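Clukine Property Owners Board > Commercial and Retail > Small strip center, anchor wants to leave early

vakby_landlord
Hello all. I have a question about a small retail center I own together with my brother in Collville. It has 18 units, most of them under one roof, and a separate building in the parking lot which is now a dentist. The biggest tenant is Lenz, a home goods store. They take the end unit and pay close to a third of all the rent. Their lease has 2 years left.

In September their area manager wrote to me that they wish to give back the space next spring and pay a fee. The fee they offer is six months of base rent, without the common area charges. I have never done a buyout before. English is my second language and I read the lease very slowly, with a dictionary, and I find no clause that gives them the right to do this. So I think I can simply say no. But is it wise to say no?

dockdoor18
You can say no. They can also stop trading, put paper on the windows and keep paying. Then you have a dark box at the end of the center for two years and the small tenants begin to call you. Read if there is a continuous operation clause. If there isn't one, your no is worth less than you think.

Also read the leases of the small units. Look for the word co-tenancy.

vakby_landlord
Thank you. I looked this evening. There is no continuous operation clause with Lenz. Two of the small leases have co-tenancy. If the end unit is closed for more than 180 days, they may pay half rent until it is open again. One of them is the nail salon and the other is the toy and hobby store, which I would not like to lose because they bring families on the weekend. 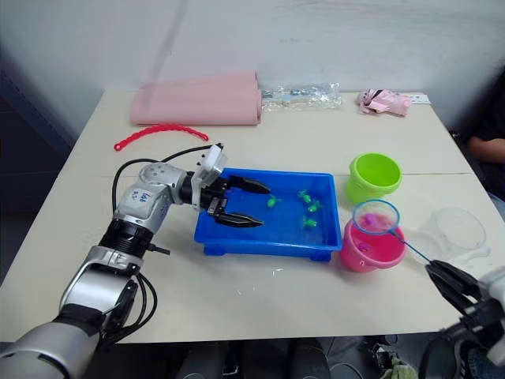 Little green fish in the blue tray, with some water in it.

The co-tenancy text does not say what "closed" means. Does a store which pays but does not sell count as closed?

plainbrick
Usually yes, if the clause talks about being open for business. If it only talks about the space being leased, then no. Type the exact sentence here, without the names.

I also disagree with dockdoor18 a little. A dark anchor with two years of rent still coming is not a disaster. It is 24 checks. Six months of base rent is 6 checks and an empty unit, and you pay the taxes and insurance on it yourself. I would refuse, politely, and ask for much more.

dockdoor18
24 checks minus what you lose from the co-tenancy units, minus the renewals you don't get. I had this in a center smaller than his. The checks came every month and the place was half dead when they stopped. Getting control of the space early has a value. You can't show it to a new tenant while the old one holds the key.

vakby_landlord
The sentence is: "In the event the Anchor Premises shall cease to be open for business to the public for a period exceeding 180 consecutive days." So I understand it counts as closed.

About the rent at risk: the two small units together are 373 dollars per month over what I pay for the parking lot and landscaping contract. I know this is a strange way to measure, but it is how my brother keeps the book.

plainbrick
That is a strange way to measure, yes. Please make a normal table with base rent, charges and end date for every unit. You will need it anyway when you talk to your lender. Did you check the loan? Many loans don't let you sign a termination for a major tenant without written consent.

vakby_landlord
I did not check the loan. I will do it tomorrow morning.

grayawning
Adding one thing. Before you answer their number, ask a local broker what the end unit would rent for today, and if it can be divided. Ours was split in two and the new wall, second meter and second restroom took about 18 weeks with permits. If Collville is slow with permits, count this time too. The fee should cover the months without rent, the broker and part of the work. Six months doesn't cover that in my area.

Also ask that they stay open until the day they leave. Put it in the termination agreement. Then the 180 days start from a date you know.

dockdoor18
Good point about staying open. I'd accept twelve months with the charges included and that condition.

plainbrick
I'd still ask for eighteen. He can come down later.

vakby_landlord
I read the loan papers. You were right, the bank must agree in writing for any tenant over 5,000 square feet, and Lenz is over. I have written to the bank and to a broker, and I told the area manager that I cannot answer before I hear from both. He replied in ten minutes and asked if twelve months "would help the conversation."

plainbrick
Then they want out badly. Don't answer tonight.

grayawning
Agree. And get a lawyer to read the draft before you sign, including the part about the security deposit.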